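Collection station FAQ: equipment, costs and lead times

Ludasura runs cloth-handling demonstrations for groups that train robot arms on laundry and garment work. These are the questions we get from partner sites working out what to buy for a station of their own. Answers are by Sugeng Hartono, with the budget sections by Cempaka Sutanto. Last revised in April.

Hand-held grippers on a pair of white briefs with a black waistband: 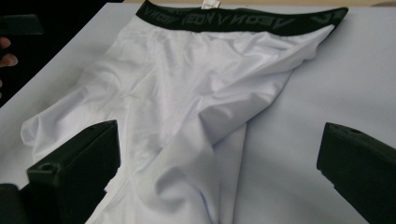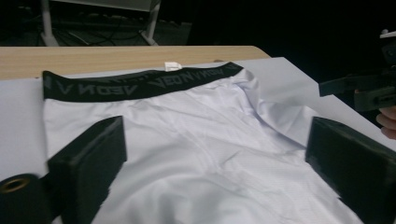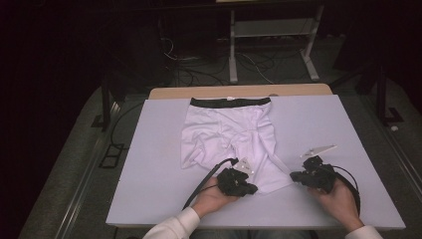 How many grippers does a station need?

Two in use, one for each hand. Put a third in the budget as a spare. A site with two stations can share one spare between them. Buy all of them from the same production batch if you can, as finger dimensions sometimes change between batches and you'll want the spare to match.

Should we buy the robot arms first?

No. Arms are the largest line in most budgets and they sit idle until you have data to train on. Sites that start with hand-held grippers can collect for 6 months before an arm is needed. Leave the arm money in the second phase and get a fresh quote when you reach it.

What kind of table should we get?

Any steady table that a person can stand at comfortably. Check the height with the people who will do the work. Don't pay for a laboratory bench. We cover the top with a plain, pale board or a large sheet of paper. Paper is cheap but creases, so order enough to change it often. A board costs more once and wipes clean.

Do we need to buy garments, or can staff bring them in?

Buy them. Plan on 20 garments per station to begin with, in mixed sizes and fabrics. Include some thin, stretchy synthetics. They slide and fold over on themselves, and a policy trained only on cotton towels will do badly with them. Underwear and sportswear are inexpensive, so this line stays small. Keep the receipts with the garment list — auditors ask for them.

What gets left out of budgets most often?

Cables, stands and replacement fingers. A first-time budget usually has the grippers and the computer and nothing in between. Allow for spare cables in two lengths, cable covers for the floor, and at least one more stand than you think you need. Finger sets are a consumable. Put them in the running costs, not the capital line.

How long does delivery take?

The Barnitz gripper kit is quoted at 11 weeks. Stands and tables come from stock. Order the kit first, then set up the room while you wait. Majimbun can supply a loan kit for short trials, but the rental can't be credited against a later purchase.

How much staff time should we plan for?

One operator per station, plus a second person for part of the day to check recordings and swap garments. New operators need 3 days before their recordings are usable. Folding and flattening cloth is slow work and tiring for the hands, so budget for breaks.

Can we share equipment with another site?

Yes. Our Flunville site shares its calibration board and spare gripper with a neighbor. Write down who pays for shipping and repairs before anything moves.

Who do we send a draft budget to?

Send it to Cempaka Sutanto as a spreadsheet, with quotes attached. Questions about table size or room layout go to Sugeng Hartono.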